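Vesska cells on the kitting line – who does the sorting now?

havthorpe_lead
Havthorpe, returns and kitting. We are moving sorting of mixed returns to two Vesska cells. Every item class goes through simulation first. Striped object, narrow end between the fingers, pen and two bowls behind:

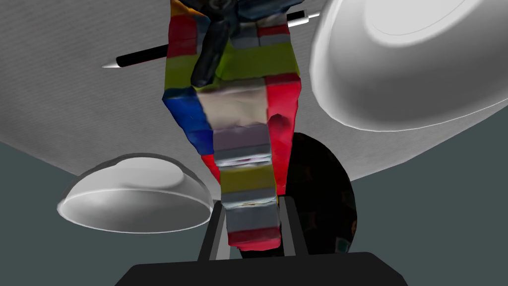

Two sorters have been retrained to review failed grasps. Pay grade unchanged, which is the dispute.

Re: Meriem Ait Ali
Same at Culholm. Review is slower work than sorting and is still rated by the hour against the old target. Our queue held 3141 clips in April. Plenty were like this, open fingers and nothing between them: 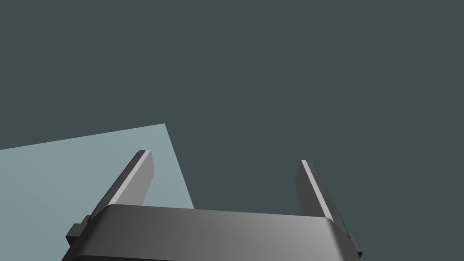 Re: El Khatib
Disagree. Review is seated work and the lifting is gone. A clip with nothing in the grip takes a second to tag.

Re: Sanaa Hajji
The empty ones, yes. Cluttered ones need judgment – colored stack, propeller, pen, bowls:

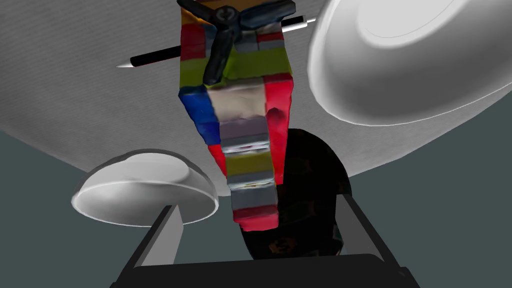
Re: havthorpe_lead
Agreed on clutter. I have asked for a separate rate for those. No answer yet.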